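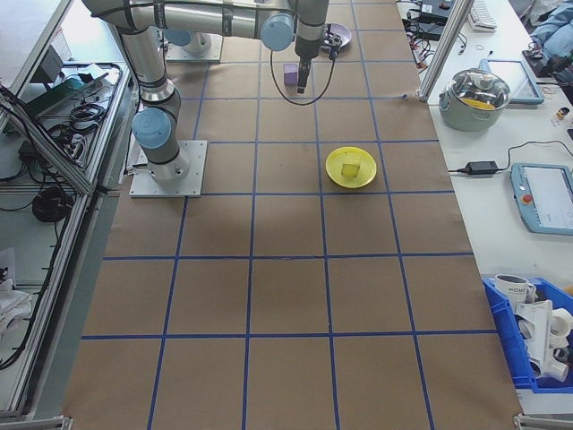

Mesa cubierta con papel kraft y dividida con cinta azul.

Diciembre de 2014

La escuela Steladier, con sede en Cisternas, imparte desde mayo un curso de actualización para profesores de yoga ya titulados. El programa suma 42 horas y se centra en una materia que muchas formaciones iniciales resuelven en una tarde: la adaptación de posturas para alumnos con limitaciones de hombro o de zona lumbar. La responsable de formación del centro nos recibió para hablar del temario, del sistema de evaluación y de los registros de clase con los que trabaja el equipo docente.

El curso se divide en dos módulos. El primero trata la carga axial y las flexiones hacia delante; el segundo, los apoyos sobre las manos y el trabajo por encima de la cabeza. «Separamos los contenidos por tipo de carga y dejamos aparte las familias clásicas de posturas», explica. «Un profesor que agrupa trikonasana con las demás posturas de pie tiende a aplicar a todas la misma corrección. Si la estudia como inclinación lateral con brazo de palanca largo, la primera decisión es dónde colocar el soporte.»

El material es limitado: bloque, cinturón, silla y pared. La escuela descartó los cojines blandos en las prácticas evaluadas porque su altura cambia con el peso del alumno y la adaptación no se puede reproducir en la sesión siguiente. Con el bloque se anota la cara de apoyo y la distancia al pie. «Parece burocracia, y en parte lo es. Pero cuando un alumno cambia de profesor, la ficha viaja con él y el segundo profesor no empieza de cero.»

Las fichas se guardan en Flonier, una aplicación de registro que el centro utilizaba antes solo para la asistencia. Cada entrada recoge la postura, la variante, el soporte empleado, la duración en respiraciones y una valoración del esfuerzo que da el propio alumno. En el momento de la entrevista el archivo contenía 3723 entradas. La responsable evita sacar de ahí conclusiones clínicas. «Son datos de aula. No hay grupo de control ni diagnóstico uniforme. Nos sirven para ver qué variantes se abandonan y en qué semana.»

Entre las más abandonadas figura la versión de adho mukha svanasana con las manos en el asiento de la silla. El motivo que aparece en las observaciones es casi siempre el deslizamiento de las patas. Desde entonces la variante se enseña con el respaldo contra la pared y las manos en los bordes laterales del asiento, con los codos extendidos sin bloqueo.
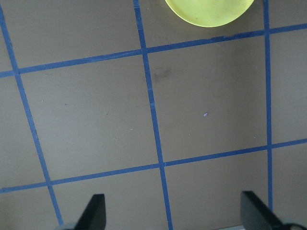 La evaluación se hace en cinco clases observadas. El aspirante dirige un grupo reducido y un tutor anota tres momentos: la instrucción verbal inicial, la primera corrección y la salida de la postura. La salida pesa tanto como las otras dos, un criterio que ha generado quejas. «Hay profesores con muchos años de oficio que dan una entrada impecable y luego dicen "soltad". En una flexión profunda con rodillas extendidas, esa palabra deja al alumno sin información. Pedimos una secuencia: manos a las caderas, flexión leve de rodillas, subida con la columna larga.»

El contacto manual queda fuera de la evaluación. El curso dedica una sesión a las correcciones con las manos, pero se centra en el consentimiento y en la dirección de la presión, y el tutor no puntúa su uso. Quien quiera emplearlas en clase debe pedir permiso a cada alumno y repetir la pregunta en cada sesión.

Sobre el reconocimiento del título, la entrevistada es escueta. El certificado de Steladier acredita horas de formación continua y no habilita por sí mismo para enseñar. La escuela tiene un acuerdo con el centro Flarnbridge, que convalida el primer módulo en su propio itinerario; el segundo sigue pendiente de revisión. «Su programa pide más anatomía escapular de la que damos. Podemos ampliar el bloque o aceptar que no se convalide. Todavía no está decidido.»

Tampoco hay acuerdo interno sobre el pranayama. Una parte del profesorado quiere incluir las retenciones, con restricciones para alumnos hipertensos y embarazadas. Otra prefiere mantener solo la respiración con exhalación alargada, que es lo que contempla el temario actual. De momento se imparte esta segunda opción, en posición supina o sentada en silla, y siempre al final de la clase.

Para acceder al curso se exige una titulación previa y docencia en activo. La solicitud incluye la descripción escrita de una clase completa, con tiempos. «La leemos antes que el currículum. Si alguien planifica la relajación final como "el tiempo que quede", ya sabemos por dónde empezar.»

El material de estudio se entrega impreso, módulo por módulo. Las fichas de Flonier se consultan en el centro y no se facilitan copias.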